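Prilska Dinghy Weekend: your questions answered

I get the same emails every year (and I love getting them, keep them coming!) so I've put my answers in one place. If yours isn't covered, use the contact form and I'll add it.

Which boats can enter?
Any two-person dinghy with a current measurement certificate. We've had everything from shiny new hulls to boats older than their crews, and the handicap start means the old ones do pretty well. Singlehanders have their own weekend at Lavmont in the fall.

I've never raced before. Will I be in the way?
Nope! Tell the race desk when you sign in and we'll give you a yellow ribbon for your boom. Everyone else knows to leave you a bit more room at the marks. My first season I rounded the wrong buoy twice in one afternoon and I'm still allowed in the bar.

How many races are there?
Six over the two days, and you can drop your worst result once four have been sailed. If the wind dies and we get fewer than four in, everything counts.

Where do I launch?
From the Koval ramp on the east shore. Please don't use the public ramp by the bridge, even if it looks quieter, as the rental pontoons go in and out of there all day. Trolleys go on the grass to the left, trailers up in the top field.

How do I enter, and when does it close?
Entries go through Vendeo, same as last year, and your old login should still work. Online entry closes June 21, 2026. After that you can enter at the desk, cash or card, but you may not get a printed copy of the sailing instructions (they're on the board too).

I entered in February and never got a confirmation.
Check your spam folder first. We had a batch of early entries where the email went out with no subject line and a lot of inboxes didn't like it. Your sail number will be on the entry list if it went through.

Is there a minimum crew weight?
No, and please stop asking me what I weigh.

What should I pack besides sailing gear?
More dry socks than you think, a hat that ties on, sunscreen, and a spare shackle or two. The village store shuts early on Sundays, so bring snacks.
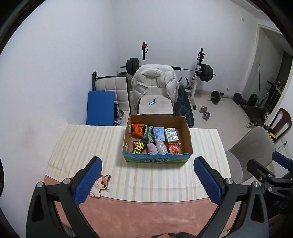
Can I camp?
Yes, in the top field behind the trailers, both nights. It slopes a little toward the lake, so sleep with your head uphill. There are showers in the clubhouse and the hot water is good until everybody comes off the lake at once.

How big is the lake?
The start line to the windward mark is 440 yards on the short course. On the long course we use the far bay as well, which gets shifty behind the trees. Stay right if the wind's in the west. (My rivals, please ignore that.)

Can I bring my dog?
On a leash ashore, sure. On the race boat, no. It came up at a protest hearing once and I don't want to sit through another one.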